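Sim episodes in the training set: what's your rule for throwing one out?
Board: Practice and Standards > Data

benchpress_lou wrote:
We're rewriting our acceptance rules for simulated episodes and I'd like to steal other people's. The current document was written in January by somebody who has since left, and it has one rule that matters: "Discard if unrealistic." Two reviewers went through the same 246 episodes with that rule and might as well have been reviewing different robots.
What do you all write down?

tapered_pin wrote:
We don't allow "unrealistic" as a reject reason. You pick a code or you keep the episode. Codes are physics (parts pass through each other, objects shoot off), labels (the instruction doesn't match the task), and sync (camera and joint log disagree). Ugly is not a code. I have tried to get ugly made a code.

Gromstead_Ex wrote:
Disagree with tapered_pin. If the rendering is bad enough, the policy learns the rendering. At my last job we had a batch with blocky shadows everywhere and I'd have binned the lot. Got outvoted, still sore.

tapered_pin wrote:
Did you test it with and without the batch?

Gromstead_Ex wrote:
I said I was sore, I didn't say I was thorough.

mk_ovens wrote:
Our rule, copied out of the handbook so don't blame me for the grammar:
"Reviewer shall watch the episode at full speed once and at any speed thereafter. Reviewer shall not reject for color, texture or shadow alone. Reviewer shall flag for a second reader where the target object is not in view at the start of the motion."
The last line causes all the fights. On a wrist camera the target is out of view half the time by design.

benchpress_lou wrote:
So do you flag every one of those?
We tried it for a week. The second-reader queue got to 627 and the second reader was me.

Cuypers_fan_4 wrote:
Pick the sensible option and check all the cameras before flagging. If any view has the object, it passes. I can't believe this needs a handbook.

mk_ovens wrote:
It needs a handbook because three people on my team find it sensible and the fourth one has the keys to the database.

yichun_f wrote:
I maintain the review sheet for the Retia group, so I'm biased toward review sheets. Two things that helped us.
First, keep "hard to look at" apart from "wrong." We have a column for each. The first column never rejects anything, it only gives people somewhere to complain, and the complaints in the second column got a lot more specific once it existed.
Second, give new reviewers stills from the same place and make them fill in the sheet before they talk to each other. The pair I use is below. Half of them want to reject on the jagged shadows in one and the tilted view in the other. Neither is grounds under our rules. I also ask whether the gripper is holding anything, and for the one with the window I want a plain "no" in the box, not an essay about the wallpaper.

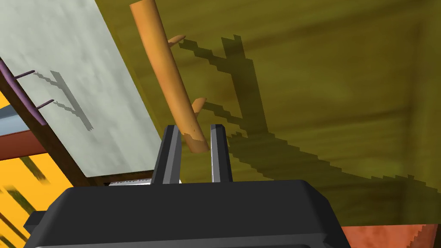
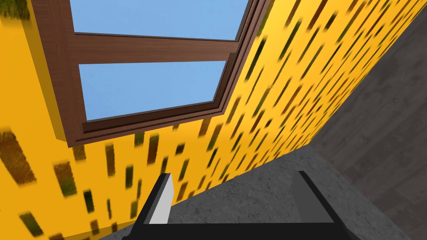
Posted by Yi-chun Fung (yichun_f)
Friday, October 14, 2022 | Practice and Standards > Data

Gromstead_Ex wrote:
Those are exactly the shadows I was talking about. I feel ill.

yichun_f wrote:
Column one, please.

tapered_pin wrote:
What do you accept for the one with the orange stick? I can't tell from a still if it's been grasped or the fingers are only near it.

yichun_f wrote:
"Can't tell" is the answer I accept. Anyone who writes "grasped" gets sent back to the episode. You need the motion and the joint log for that, and our rule says a still can't settle contact either way.

benchpress_lou wrote:
Stealing the two columns. How long before two reviewers mostly agree?

yichun_f wrote:
Around 10 sheets each. Bristov's people will tell you fewer, but they review in pairs at one desk, so of course they agree.

Cuypers_fan_4 wrote:
I still say check all the cameras.

mk_ovens wrote:
We know.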